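Most of the trouble I see with automation comes from small jobs that never had any rules. The big ones get a risk assessment and a sign-off. A script that posts stock updates at night gets neither.

I've looked after the label-reading and posting bots for Rosel since March. There are 76 scheduled jobs in all, and when I started, 9 of them had no named owner. One, called Skustano, had written 1,216 wrong sizes into the stock list before it was stopped. It was reading the second column of the size grid and filing it under the first.

So I now keep a short set of rules, and I test on plain household things at my own desk before anything goes near the Thiele warehouse.

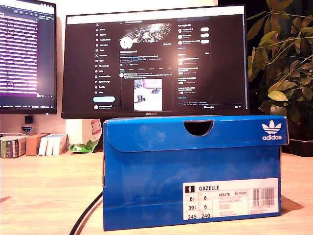
*Gazelle box, article code BB5478. Two size columns on one label.*

The rules so far:

- Every job has one owner, named at the top of the file.
- A bot reads the article code first. If it can't, it stops and asks.
- Sizes are stored with their column, never as a bare number.
- Anything that posts in public uses its own account and says in the bio that it is automated.
- No job may change more than 3,000 records in one run without a person agreeing to it.
- The stop switch is tested every month – by someone other than the owner.

The Kustus team wanted a longer document with levels and scores. I may get there, but six lines on one page are what people read at present.

I still haven't settled how long to keep the logs. Thiele wants a year, and our disk is nearly full already.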